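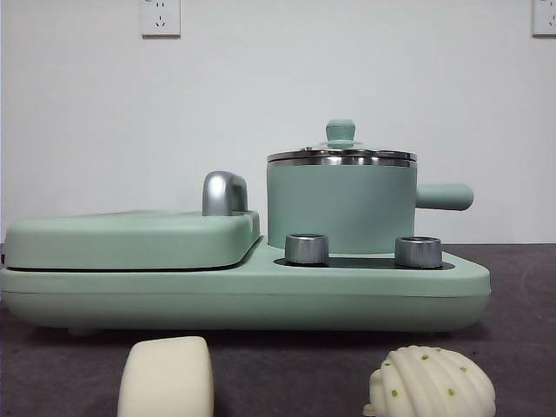 Green two-section cooker on the bench, lid on the left section, covered pot on the right.

September, bench notes, cookware

Unpacked the mint-green cooker from Ostlow this morning and set it on the dark table. It has the wide flat section and the pot section on one base, so it takes up most of the table lengthwise. Tamara wants to know if both sides can run together without one starving the other. The paperwork says 2000 W for the whole unit and gives no split.

10:40 -- Plugged into the wall socket, not the extension. Left side only, water to the mark, lid on. Probe in through the gap at the lid edge. Slow to start, then steady.

11:25 -- Both sides on, same amount of water in each. Left side was at 79 C when the pot side began to boil. Left it going until the left side boiled too, then switched off both.

Handle on the flat lid: stayed fine to hold bare-handed the whole time. It's a thick loop and easy to get fingers through. The lid itself got too hot to touch near the back. Use the cloth when lifting, and tip it away from you.

Cleaning. Water collects in the gap between the flat lid and the base, mostly at the corner next to the pot. A folded paper towel gets most of it. The seam along the front of the base wiped clean with a damp sponge. Don't use the Setex scourer on the green finish, I tried it on a corner underneath and it left dull marks.

Yaroslav asked how it compares with the Keskin unit. Can't say yet, the Keskin runs were done with less water. Will have to repeat those 2 with the same fill.

To do:
Rice in the pot side, onions in the flat side, both on together
Weigh the pot lid and the flat lid
Ask Kistemwood if the shelf they are making can be deeper -- the base won't fit the current one
Put the spare probe back in Tamara's drawer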